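Minico under-shelf LED strip kit: long-term review

8 min read 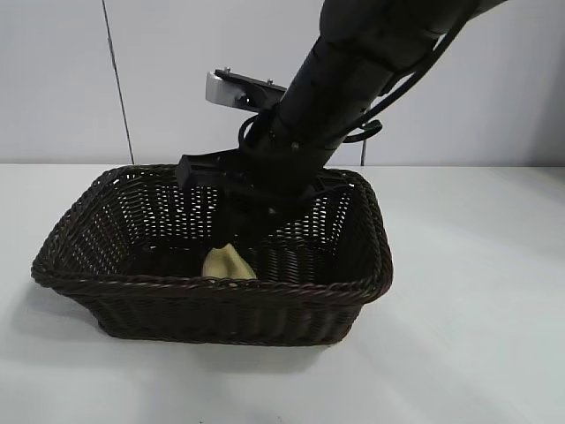 The Minico kit is a mains-powered strip lighting set for the underside of shelves and wall cupboards. I bought one in July of last year from Chaimongkol, a lighting supplier with a trade counter in Lotevcombe, and fitted it above a utility room worktop. It has been in daily use for 1,085 hours by the counter on my timer plug. What follows covers fitting, light quality, heat, controls and the faults I have found.

What is supplied

The box holds the light bars, link leads, a plug-in driver, an in-line dimmer, self-adhesive pads and a bag of screws and clips. There are 3 bars in the standard set. Each is an aluminium channel with a push-fit diffuser. The channel is stiff enough to span a gap between battens without sagging, and the end caps come off without tools.

The instructions are a folded sheet with clear drawings and very little text. The wiring order is shown correctly. The sheet does not say how far the clips should be placed from the end caps, and this matters, as a clip set too close will press on the link lead and work it out of its socket. I moved two of mine for that reason.

Fitting

The adhesive pads are adequate on clean melamine and poor on anything else. On painted softwood they let go at one end within a week. I took them off with a hairdryer and used the screws. The screws are short enough for ordinary shelf board but have soft heads, and a badly fitting screwdriver will strip them. Drill pilot holes.

Cable routing is the part that takes time. The link leads are all the same length, and on a short run this leaves a loop behind each joint that has to be clipped up or it hangs into view. Flalik sells a competing kit with leads in two lengths, and I would like to see Minico do the same. The low-voltage lead from the driver is generous and will reach down from a high cupboard to a socket at skirting level.

The plugs and sockets between bars are a plain friction fit with no latch. They stay put once everything is fixed. During fitting they come apart readily, and it is easier to join all the bars on the bench and lift them as one piece, with a second pair of hands if the run is long.

Light quality

Colour is a neutral white, slightly on the warm side. It is consistent along each bar and from one bar to the next, which I did not find with an older set of unbranded strips. Reds and browns look as they do in daylight near a window. Pale greys pick up a faint green tint at the lowest dimmer settings.

The diffuser is the best part of the design. At full output no separate points of light can be seen in the channel, even on a polished surface below. On white worktops this is worth having, as a row of reflected dots becomes tiring over a long job. The beam is wide. Mounted at the front edge of a shelf the bars light the whole depth of the worktop and part of the wall behind. Mounted at the back they light the wall well and leave the front of the worktop dull. The instructions show the rear position. I would ignore that and fit them at the front, behind a lip if the shelf has one.

Deep open containers are a fair test of under-shelf lighting, as they show how much of the light comes from one direction. With the bars at the front, a deep storage box on the worktop is lit to its base on the far side and shaded on the near side. A single bar gives a hard edge to that shadow. The full run softens it, though it does not remove it.

Heat and noise

The channels become warm to the touch and no more. The driver runs hotter. It has vents on two faces and needs free air, so it should not be placed behind stacked items or inside a closed cupboard. After 2 hours at full output mine is uncomfortable to hold for long, but it has not cut out.

There is a slight buzz from the dimmer between the middle and the lower third of its range. In a room with a washing machine or a boiler it will not be heard. In a quiet study it will. At full output and at minimum the kit is silent.

Controls

The dimmer is a small rotary type with a click at the off position. It remembers nothing, as the knob position is the setting, and I prefer that to touch controls that reset after a power cut. The knob is smooth black plastic and hard to turn with damp hands. It can be hung on a screw from a keyhole slot in the back, but the slot is shallow and the dimmer lifts off when the knob is turned briskly. A pad of hook-and-loop tape cured this.

No remote or motion sensor is offered for this version. A timer plug works without trouble, and the kit comes back on at the set level each time.

Faults

One end cap cracked when I refitted it after cleaning. Chaimongkol had spares behind the counter in Lotevcombe and charged a small sum for the pair. The diffusers attract dust on their upper edge and have to be slid out to be cleaned properly, as wiping in place pushes the dust into the channel.

One link lead became intermittent – a slight knock would make the last bar flicker. I swapped it with another lead from the set and the fault moved with it, so the sockets are sound. Spare leads are sold singly.

Cost

I paid 23 pounds for an extension bar with its own lead, and at that price the kit becomes expensive on a long run. The standard set is better value per bar. Anyone planning a full wall of shelving should price two standard sets against one set with extensions, bearing in mind that two sets mean two drivers and two sockets.

Rating

Light output and diffuser: very good. Build of the channel: good. Connectors, leads and dimmer mounting: fair. I would buy it again for a utility room or a workbench. For a desk, try the dimmer first – the supplier will plug one in on the counter if asked.

Contact | Copyright 2020 | Back to top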